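Zedomham Evening Program
Surfaces and Interiors, Handout 2: Marble and Things That Look Like It

Please read before April. It's shorter than the chapter, and there is some overlap with the quiz, which is the kind of hint I only give in writing.

We spent last session on wood. Now for the white stuff with the lines in it, which people have been digging up, shipping, polishing and faking for well over 4000 years. The pattern gets everywhere: bank lobbies, bathroom floors, phone cases, the tops of work tables.
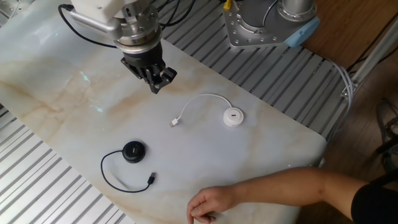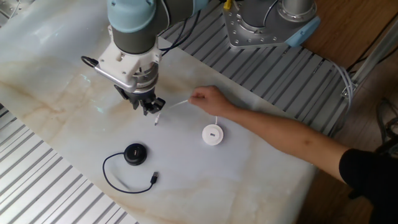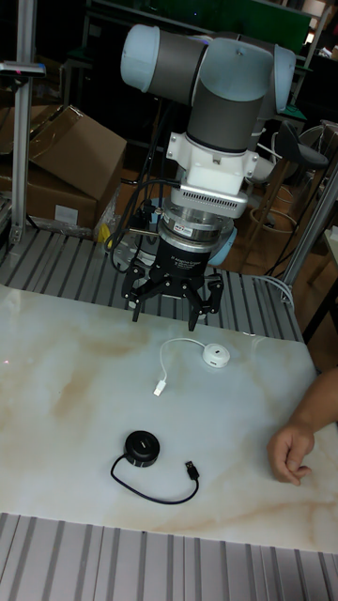

A white tabletop with a marble pattern. The veins to look at are the beige and tan ones in the first two.

What marble is, to a geologist

Marble starts out as limestone. Bury it, heat it, squeeze it, and the calcite grains grow back larger and locked together. Light gets a little way into those grains before it bounces out again, and that gives good white marble its slight glow. Sculptors like this because it flatters skin. Countertop salespeople like it because it flatters the price.

Pure calcite is white. The color comes from whatever else was in the mud:
- iron oxides: yellow, tan, rust, pink
- carbon from old organic matter: gray to black
- serpentine: green

Veins are either bands of those impurities smeared out when the rock was squeezed, or cracks that filled with new mineral later on. You will be asked to tell the difference. A crack filling tends to have a sharp edge and to cut across other features. A smeared band wanders off and fades, like the end of a faculty meeting.

What marble is, to a stone yard

Anything that takes a polish. The trade has used the word this loosely for centuries and is not going to stop for us. Plenty of "marble" is ordinary limestone that was never cooked at all, and some of the green kinds are serpentinite. Read the yard's label, enjoy it, and then go look at the slab.

Our sample drawers hold two pieces worth your time. Jandia is a cream stone with fossils you can see with the naked eye, so it is a limestone, whatever the sticker says. Llanos is a true marble with gray bands, and somebody has left a coffee ring on it. Leave the ring alone. It's the best teaching aid in the room.

On the subject of coffee

Calcite is soft, at 3 on the Mohs scale. A steel knife will scratch it, and so will sand on the bottom of a shoe. It also dissolves in acid. Lemon juice, vinegar and wine leave a dull patch called an etch. An etch is damage to the surface, so scrubbing does nothing for it. A stain is color that has soaked in and can sometimes be drawn out with a poultice. Students mix these up every year, usually on the exam and once, memorably, on a departmental windowsill.

A short history of faking it

Painted marble turns up on Roman walls, including those of people who could have afforded the real thing. Paint could give you veins no quarry ever produced, and delivery was easier.

Scagliola came into its own in Italy in the seventeenth century. Take gypsum plaster, glue and pigment, knead it like dough, slice it, press it down, then polish until your arms give out. Done well, it fools the eye completely. It doesn't fool the hand: stone usually feels colder, a test that still works and makes you look knowledgeable at parties of a certain kind.

Then come the printed surfaces. A photograph of a slab is printed on paper and sealed under resin, or printed on a porcelain tile and fired. The weak point is the repeat. A printer has only so many images, and if you find the same forked vein twice on one floor, the game is up. Check the edges too. In a solid slab a vein carries on over the side. In a print it often stops dead at the corner – or a strip of something plain begins.

The Brestovico ledger

For discussion. The packet has a copied page from the order book of the Brestovico yard. Line 3782 is for a mantelpiece "in best white marble," with a second entry beneath it for 680 pounds of gypsum. Come with an opinion about what the customer got. Also come with an opinion about whether the customer minded. These are separate questions and I grade them separately.

To bring next time

One photo of a marble surface from a building you use, real or otherwise, with half a page on how you decided which. "It looked expensive" has been submitted before and did not do well.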